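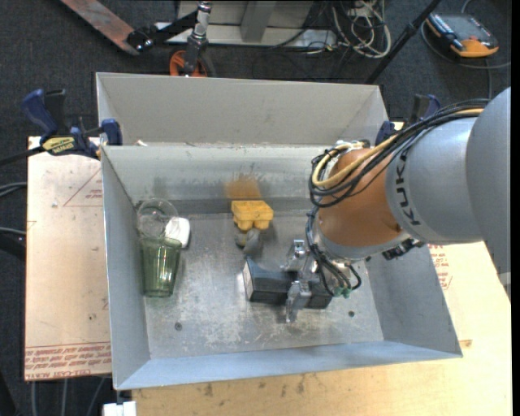 A KUKA arm and a metal bin of odds and ends. Picking things out of a bin is still the job everyone wants done.

I spent most of February reading up on whether a machine can do the boring jobs yet, partly for work and partly because I'm sick of unloading the dishwasher. The short answer is some of them, slowly, if you set the place up to suit the machine.

Bins are a good test. A person reaches in without thinking and gets the cup, or the block, or whatever is behind it. For a gripper, every item is its own problem. A clear cup against grey metal is hard enough for me to pick out in a photo, and shiny walls throw reflections about. Long, chunky things give two fingers something decent to close on. Thin, glossy things leaning on other things are another matter.

Moushumi Bhattacharjee runs the packing side at Varnar, and I asked her what she'd want before she put an arm on the floor. She said she doesn't care much about speed. Last year they trialled a system from Biltia that got through 1,595 picks over the trial and needed a person to step in on 41 of them. That sounds fine until you're the person – you can't wander off and do something else, so you haven't saved a wage.

Home is worse again. My kitchen drawer has more variety in it than most of her shelves, and no one is going to bolt an arm to my bench. I'd still pay decent money for something that only did cups and plates. Folding washing can wait.

She's getting a quote from Fastska next, for sorting returns into tubs. I've asked if I can come and watch.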